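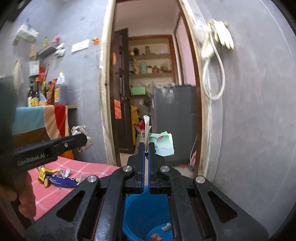

Heka Two-Arm Tabletop Kit
Wovport item 1036
Maker: Guérin
Category: Home and light shop, trial equipment
Availability: Loan or purchase, ships from May

What you get
2 bench-mount arms with parallel grippers
2 sets of soft finger pads
Control box and stop button
Clamps for table edges
Ekura task software, one seat

Rated load per arm: 1000 g
Warranty: See loan agreement

Our take

Guérin's brochure calls the Heka "ready for the everyday home." We stock it, we like parts of it, and we wouldn't print that sentence ourselves. It is a decent pair of arms for people who want to find out how hard a chore is. If you want the chore done, buy a trash can with a wide lid.

The load rating looks generous until you think about what's on a kitchen table after snacks. Weight isn't the trouble with a candy wrapper. It's thin, it's shiny, it folds when you push it, and a crumpled one has no side that looks like the side to grab. A folded strip of paper pinched upright between two blue pads over a bucket is the easy end of the job, and even there a person's hand is on the tool. We would like to see more makers show the hard end.

Clearing wrappers is also a bigger job than it sounds. Something has to tell trash from a snack packet that still has food in it. It has to pick up one piece without dragging the cloth. It has to let go, and light plastic likes to cling. Ekura handles the letting go fairly well. Telling full from empty is left to whoever sets up the task.

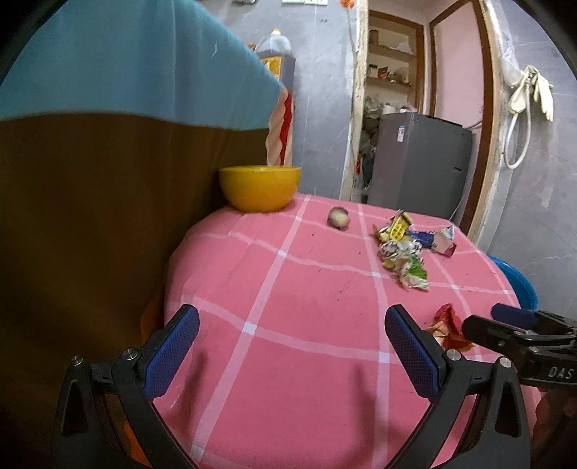
Wovport Equipment Notes, Issue 9

A soft, wrinkled tablecloth makes all of this worse. With a large check pattern, shadows from the gripper fingers across it, and a loose pile of packaging toward the back, there's plenty for vision software to get wrong. Then come the crumbs. The Heka does not pick up crumbs, and Guérin doesn't claim it does.

Shop floor use is a better bet. On a flat bench, with the same part in the same tray, we'd expect steady work from it. Most buyers who write to us about housework end up there.

Before you order

Ask for a trial on your own table with your own mess. Don't tidy it first. Keisha Kincaid on our equipment desk sets up loans and will tell you if your table is too thick for the clamps. Keep the stop button where you can reach it.

Replacement finger pads are sold separately and wear faster on foil than the manual suggests. Order a spare set with the kit.

Related items: Heka single arm, Heka pad set, Ekura extra seat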